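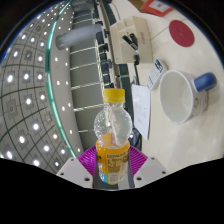 Puloris is a hand-held gripper built by members of the Stadell shared workshop for recording how people pick up small household objects. It has no motor. The operator squeezes a trigger, the two fingers close together, and a wide-angle camera above them stores what the hand is doing. The fingers are magenta-purple with closely spaced diagonal ribs, and each adjoins a light grey angular plate with three holes. Small drinks bottles are among the usual test objects, held upright between the fingers with the cap left clear.

Construction

The fingers are printed in a flexible filament at the workshop, 6 to a batch. Early sets were printed too dense and would not bend round a curved surface - the infill was reduced in the third version and has stayed the same. The plates are printed in a stiffer material and bolted to a sliding carriage. The whole tool, with camera and battery, weighs 964 grams.

The trigger linkage was taken from an older project, Do, a reaching aid that was never finished. Its return spring proved too strong for long sessions and was replaced in May.

Use

Recordings are made at ordinary tables, with everyday items left where they are. Each object is picked up and put down 5 times, with a change of approach angle between attempts. The files are then sorted by Zuvley, a set of scripts kept by the workshop, which drops any attempt in which the fingers leave the view.

Known faults

The carriage binds if the plate bolts are tightened unevenly. The ribs wear first at the fingertips, and worn fingers slip on smooth plastic. Members replace both fingers together, as a new one paired with an old one pulls the object to one side.

A powered version using the same fingers and plates has been drawn up but not built.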